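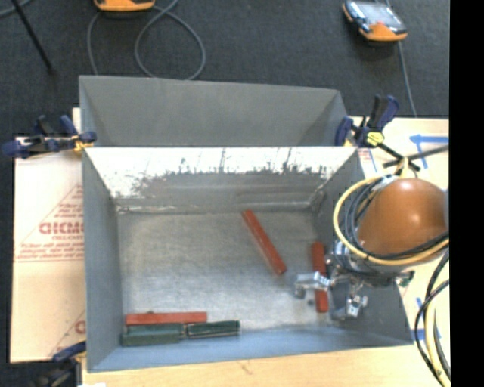 Red blocks in a grey metal bin, with a second bin behind.

Hanan Zein – did the band version of "Durwood" lose something?

shadi_chidiac
May 28, 2025
Good evening to all. I have listened to the new Hanan Zein album for one week now and I would like to hear other opinions. I know the songs from the small concerts, where she played them alone with a guitar. On the record almost every song has drums and pedal steel. The title song is now nearly six minutes long. I find it well played, but I miss the silence between the lines. My copy is number 1117 of the first pressing, so please do not think that I am against her.

LinaIssa
I don't agree. The songs were written for a band, she said this already on the Budia tour. The guitar evenings were cheap to organise, so this is how we met the songs first. "Paper Gate" with the full band is for me the best thing she has made.

shadi_chidiac
Paper Gate I give you. But the second side?

afiq.n
Which pressing do you both have? Mine is 80 and there is a strong noise at the start of side two. I wrote to Gwilliam and they offered to change it, but then I would receive a copy without number.

LinaIssa
Keep it. There are only 1200 with number.

afiq.n
I bought it to listen to it, so I will probably change it. I will wash it one more time first.

jeno_fan
Sorry, but I must say that Shadi is right and the problem is the producer. Compare the voice on the first record with the voice on this one. It sits too far back and I had to read the words in the booklet. On the first one I understood each word, and English is my third language.

LinaIssa
Did you listen on headphones or on speakers? On my old speakers I also lost the voice. On headphones it is clear.

jeno_fan
Both. In the car also.

shadi_chidiac
I tried headphones tonight after Lina's message. It is better, I admit, mostly on the third song. My opinion of side two stays the same – the steel guitar plays over the end of every line.

afiq.n
Will somebody go to the autumn concert? The hall has 2575 seats and I am a little afraid it is too big for her.

LinaIssa
I have a ticket for the balcony. She takes the whole band, so Shadi must bring something for his ears.

shadi_chidiac
I have a ticket too. Row F.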